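Section 4: Setting up the bench for the sorting task

I'm assuming you've done Section 3 and both arms are bolted to the rail, homed and talking to the laptop. If they aren't, go back, because I've watched too many new club members skip the homing and then spend their whole afternoon wondering why the left arm thinks the wall is somewhere else.

We run the sorting task at Drokwood with the same kit we bring to the Stumasa regional, so if you set it up my way here you won't have to relearn anything on competition day. Give yourself the better part of an hour the first time. My best is 17 minutes, but I'd already had a coffee.

Before you start

Power for the arms stays off until step 6. The e-stop button should be within reach of whoever is sitting at the laptop, and please check that by reaching for it.

Tie long hair back and take lanyards off. Same goes for hoodie strings!

Steps

1. Clear the floor of the workspace, then wipe it with a dry cloth. Spray cleaner leaves a shine that confuses the vision code (ask me how I know).

2. Put the background items back where you found them. I leave the pens and the stapler at the rear on purpose, since the Stumasa rules allow clutter behind the work area and our program should cope with it.

3. Set the tray on the right, where the right gripper can get over it without stretching.

4. Tip the flashlights out in the middle and spread them with your hand. Don't line them up. A few touching is good, and a few crossing over each other is even better practice.

5. Run your fingers along each cable from the wrist back to the base. You want a nice loose loop at the wrist. If it's pulled tight, fix it now.

6. Power on, wait for the joints to settle, and load the profile called Plelovach. Leave the speed at 59 per cent. I know it goes faster. Leave it.

7. Open both views on the laptop, the one over the bench and the one at the wrist, and make sure neither has frozen.

Note: if the wrist view is blurry, it's nearly always a fingerprint on the lens. Use the little cloth in the toolbox and not your sleeve.

Caution: never reach in to straighten a flashlight while the program is running, even if the arm is sitting still. It may only be thinking. Pause it, wait for the pause message, then reach in.

Checking the views

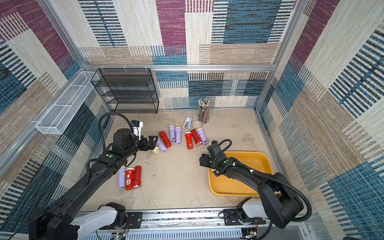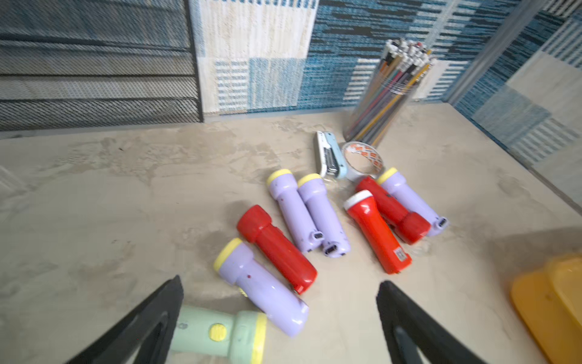
Colour checking comes next, and it's the bit I fuss over most. Open the Domínguez calibration page (we named it after the classroom it was written in) and click on one flashlight of each colour you've put out. The program saves a patch for every click, and 200 patches is plenty for a session. Take your lavender samples from the body of the flashlight and stay well clear of the yellow lens ring you get in the wrist view, or you'll teach the thing that lavender is a sort of muddy beige. Same deal with the red ones: some have a sticker or printing on them, so click on plain plastic. If you see error 627, you've clicked on the background, so just hit undo and try again.

8. Save the calibration with your initials at the end of the file name. Please don't save over mine.

9. Do one slow pick with your hand near the e-stop. Choose a flashlight that's lying by itself for this one and leave the tangled ones for later.

If the gripper closes beside the flashlight, redo the homing in Section 3 before you touch any of the numbers in the code. Section 5 covers scoring and the two-arm handover.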